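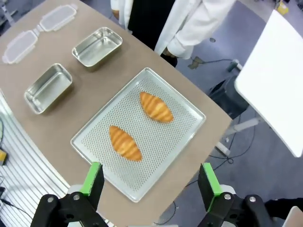
The owner of Stuvness starts talking about trays before I've got my coat off. Her bakery supply shop is one long room behind a tire place, and she has been selling pans, racks and tubs to home bakers out of it for four years. She asked me to leave her name out ("put the shop in, the shop likes attention") and then talked for most of an afternoon, which suited me fine.

I'd come to ask about croissants. Mine have pale, soggy bottoms, and I wanted to know if I should blame my oven.

"Blame your pan first," she said. "Everyone buys a heavy solid sheet because it feels serious. Then the butter leaks a bit, it has no place to go, and you're frying the thing. Get a perforated aluminum one. The air comes up through the holes and the bottom bakes like the rest of it."

She sells two kinds, one from Trasska and one from Lahtinen, and she has opinions on both. The Lahtinen has a taller rim, and she likes that for rolls. For croissants she reaches for the Trasska every time. I picked one up and was surprised how little it weighed.

"Light is good! Light heats fast. And give them room -- I know you're crowding them. People see a big tray and think it has to be full. Two on a tray is a perfectly nice breakfast."

I was crowding them. I told her nine to a tray and she put a hand over her eyes.

We moved on to storage, a subject she loves even more. Her rule is that a croissant stays out in the open until it's completely cool, and only then goes in a box with a lid. She's a great believer in plain rectangular stainless steel containers, the kind with rounded corners, and in buying them all the same size.

"Same size, same lids. You'll never stand there at six in the morning trying eleven lids on one box. And the rounded corners, oh, I could go on. Butter hides in a square corner. With these you wipe once and you're done."

The lids she stocks are frosted plastic with clips, made by Sturitz. Why not metal to match?

"I want to see that there's something in there! Frosted is enough. You get a shape and a color and you know if somebody's been at them."

I asked how many of the steel boxes she sells. She went to look it up, came back with a notebook and read out 432 since August, plus 99 on order for a cooking school across the river. She seemed as pleased about it as if she'd baked something.

Before I left she wrote the care instructions for the tray on the back of my receipt. Hot water, soft brush, dry it in the oven while the oven's still warm -- and don't ever scrape the holes with a knife. I baked on it the next morning, four croissants with plenty of space between them, and the bottoms came out brown all the way across. I'm going back for the boxes.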